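Review: Nitosix 90-Day Blister Packs for Small Pharmacies
By Lucía Carretero, 19 Feb 2024

I manage the purchases for a small pharmacy, and for seven months we have bought the generic tablets of Malto in the Nitosix blister pack. Before, we worked with bottles from Quintana, so I can compare the two.

The pack holds 90 tablets and the foil opens easily, also for older customers. The print of the lot number is clear. One carton brings 144 packs, and this is too much for a shop of our size. I asked the distributor for a half carton and they told me maybe in March.

The price is almost 13 percent lower than the bottles. Delivery was correct every time except one, when the invoice came with the wrong strength written on it. They fixed it the same day.

What I like less is the leaflet. The letters are very small and the fold is difficult to close again.
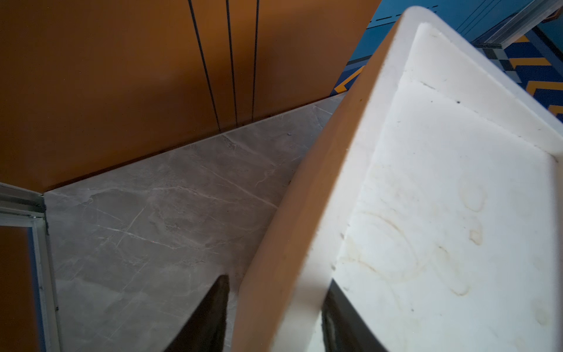
White tray with ring stains on the base.

For trays and other counter supplies we order from Plastdale, and I will write about them another time. For the Nitosix pack I give four stars of five.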